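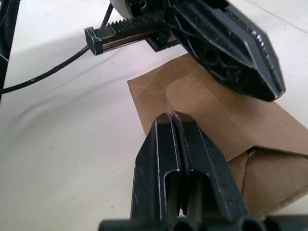 The gripper and a flattened cardboard box at Camov's open day, Mollden, 3 Feb 2018.

Camov wants visitors to believe that anyone can teach a robot to fold a box. I had my doubts going in, and I drove home with most of them.

Yufang Dong ran the demo by remote control, steering the fingers toward the cardboard while the system recorded her moves. She is good at it. She also told us she needed 40 tries before she could do it without swearing.

I asked how the robot does alone, on a box it hasn't seen. "Ask me in September," she said. I got 12 minutes at the controls myself and folded nothing.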